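3.2 Laying out and folding trousers

Trousers were the second garment class in the study, after T-shirts and before towels. We treat them separately because they fail in different ways from tops. A shirt that is folded badly usually shows it at the collar or the sleeve. Trousers that are folded badly tend to look fine on top and hide the trouble inside, where one leg has slipped past the other.

All items came from the Gakadell collection, a set of 295 used garments sorted by size and fabric weight. Denim was the largest fabric group among the trousers. It is stiff enough to keep a fold once it is made, but the thick seams at the hip and hem push back against it, and a pair that has been stored folded keeps its old creases. We did not iron any item between trials.

Work was done on ordinary household tables. We kept the tablecloths that were already on them, both woven and wipe-clean, as a bare laboratory bench would have removed one of the conditions we wanted to study. Cloth slides easily over some coverings and drags on others, and a covering can also wrinkle and travel with the garment.

Each trial began with the trousers laid front side up, legs apart, with the waistband toward one end of the table (Figure 6). In this layout the button, the pocket edges and the inner leg seams can all be used as guides. The garment was then smoothed from the waist toward the hems. Small wrinkles were left alone. Folds that lifted the fabric clear of the table were pressed down if this could be done in one pass.

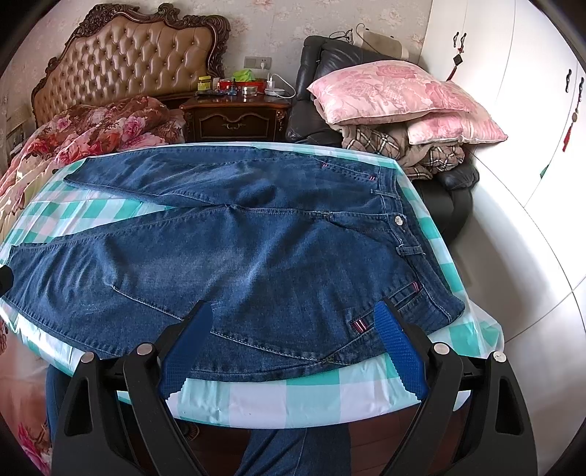
Figure 6. Jeans laid flat on a checked tablecloth, with the waistband at the right.

The first fold brings one leg over the other along the line of the fly. We aligned the hems first and the waistband second. The reverse order was tried in January, during the pilot, and was dropped when the hems kept ending up uneven. The crotch seam forms a point that sticks out past the folded legs, and it was tucked in before the next step. The second fold brings the hems up to just below the waistband, and the third halves the result.

A fold was scored on three measures: the distance between the two hems, the squareness of the finished stack, and whether any pocket lining or belt loop stuck out. The last measure was scored yes or no. Frayed threads were ignored, and so was pocket trim, which differs a good deal between brands and would have favored plain garments.

Of the 3000 trials in the full study, 1846 used trousers. The larger share reflects the wider spread of cuts in this class. Wide-leg pairs gave the most trouble at the second fold, where the extra fabric at the hem had to be turned in. Slim pairs were easier to align but harder to smooth, and children's sizes often finished too thick to stay closed.

Finished stacks were placed in a Pukberg drawer insert and checked again after it had been opened and closed. We report the drawer results in Section 3.4, together with those for towels.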